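2018-05-26

Shuttlecocks and the clear bag, carrying on from the mess I left in March. My old page on this is mostly arrows and a coffee ring, so I'm writing it out properly this time.

What I want settled today is how the yellow nylon birdies live between sessions. Right now it's the Trundow carton under the bench, and the Trundow carton is terrible.

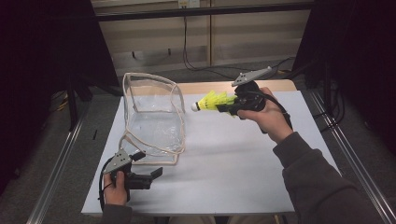
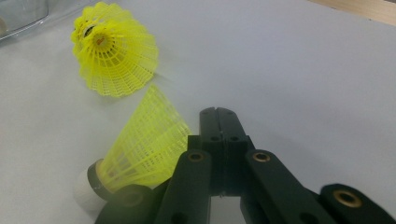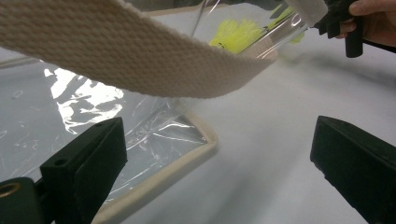

OK so, the bag. I went back and forth on this for ages (Jisholm has a stiff box with a lid, Guérin does a mesh sack with a drawstring) and I keep landing on the clear one with the fabric edging. You can see through it! That sounds like a small thing until you've tipped out three cartons looking for the yellow ones and found the white practice ones every single time.

Things I like about it. It stands up by itself with its mouth open, so you don't need a third arm to hold it while you fill it. The binding gives it a bit of shape. And the handles are wide enough that they don't dig into your fingers on the stairs.

Things I don't like. The sides crumple. Fold it flat on the shelf for a week and it remembers every crease, and then one wall leans in and the skirts catch on it. I tried leaving it open overnight with a rolled towel inside and that helped a good deal. I also tried a hair dryer on low, which I'm not going to recommend in writing, but the back wall did relax. Keep it well away from the corners if anyone else gets the urge.

On packing. Birdies one at a time, cork first. I was dropping them in skirt first for a while and they nest in a sort of half-hearted way, then spring apart and sit crooked, and you end up with a bag full of air. Cork down, lean the next one against it, keep going. If one rolls off to the far side of the table leave it and get the next, you'll only knock the others going after it. Nylon is forgiving anyway. I squashed one flat under the Rokovetti catalog last month to see (okay, by accident) and the skirt came back round after a soak in warm water, maybe a touch wider on one side. It flies fine. It wobbles if you hit it hard, but so did the one next to it that I never squashed.

For the record, since I'll want it later: the supply shelf budget has 160 left in it, and a second bag costs 12. So that's an easy yes. I'd like one bag for yellow and one for white and then the carton can go in the recycling where it belongs. I'm not buying the rack from Jisholm, the shelf we've got is 52 inches wide and both bags will sit on it side by side with room for the net clips.

Label question still open. Sticky labels don't hold on the vinyl, the edges lift by the second day and then they collect lint. Ink from the fat marker wiped straight off with my thumb. A luggage tag looped on one of the handles is probably the way to go, and you can flip it over when the contents change. I have a drawer full of those somewhere.

Handles: bring them both up and hold them together before lifting. Pick it up by just one and the mouth gapes on the other side and out they go, all over the floor. I've done this twice. The second time one went under the radiator and it's still there as far as I know.

Also for whoever is in here next, please don't put the feather ones in with the nylon. The feathers need their tube. I found two of them in the carton with the vanes all split and it made me sad.

To do:
order second bag
find luggage tags
towel goes back to the sink cupboard (it's the blue one)
check whether the bag will take the short net as well or if that's pushing it
get the one out from under the radiator, bring the long ruler

Tried the short net just now with a towel in place of the birdies. Fits if you roll it tight, but the posts stick out the top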